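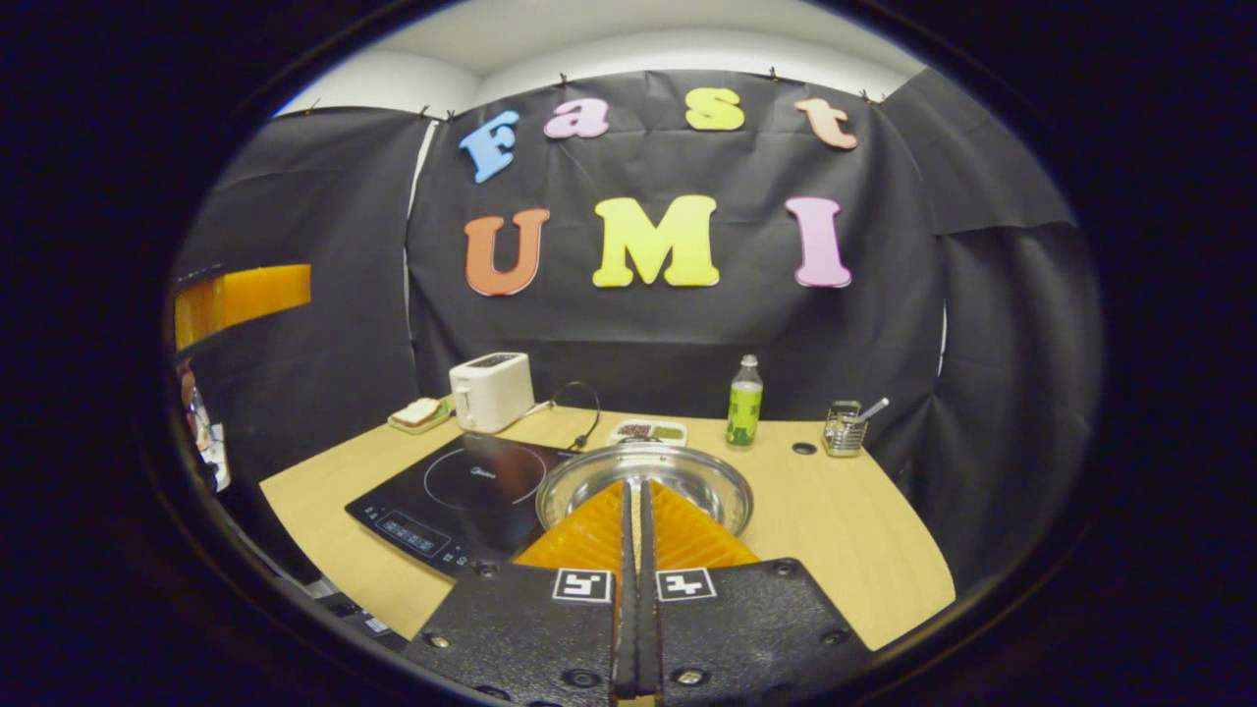 Breakfast again, and I find I have more to say about it than anyone could want, but it is my diary and the rain has not let up since I woke, so I may as well sit and fill a page or two.

I have been thinking about toast. It started because I was up before seven and the flat was cold (June, and I had my thick socks on!) and I stood there with one slice in my hand wondering whether to make one or two. When I was small we always made it under the broiler, and somebody always forgot it, and the kitchen smelled of burning until lunch. A toaster seemed a great luxury to me when I first had my own. The white one with the two slots is nothing fancy but I am fond of it, and I like having the bread on its little tray right beside it, so that I can put it in half asleep. The cord is a nuisance. It wanders across the table whatever I do with it, and I have promised myself I will find one of those clips they sell at Rergate, next to the batteries, the next time I am in for light bulbs.

The bigger change is the induction cooktop. I held out against it for so long. I liked a flame, I liked to see what I was getting, and I still catch myself bending down to look for one. But I have to say it is growing on me. Wiping it takes one pass of the cloth and then it shines like a piano. What I cannot get used to is the row of little symbols along the front. I press with my fingertip and nothing happens, and I press again, and then it has heard me both times and off we go at full tilt. My eggs this morning were done before I had found a fork. I ate them anyway, a bit rubbery, with pepper, and they were perfectly all right.

I did get out the wide steel bowl, the shallow one. It is really for salad but I use it for everything, beating eggs, soaking beans, holding the keys when I come in with my arms full. I bought it at Ranasinghe the year I moved, on the last day of their sale, for 11 dollars, and carried it home on the bus upside down on my lap like a hat. It must be the best 11 dollars I ever spent. It sings a little if you knock it with a spoon.

After that I meant to go to Flolov for the good butter, and I got as far as putting my coat on, and then I looked out at the street and took it off again. So it was the ordinary butter, and the end of the plum jam, scraped out with the long spoon. I had my second cup of tea standing up. I do most of my thinking standing up, I have noticed.

In the afternoon I would like to go through the cupboard over the sink, where there are at least two lids that fit nothing and a cake pan I have been keeping out of guilt. I gave it 30 minutes last week and only managed the bottom shelf, mostly because I stopped to read the old recipe cards. There was one for a bread pudding with orange peel that I had forgotten completely. It wants stale bread, so I shall have to leave some slices uneaten, and I am not sure I have the willpower.

The rain is easing a little now. I think I will have one more piece of toast and then wash up.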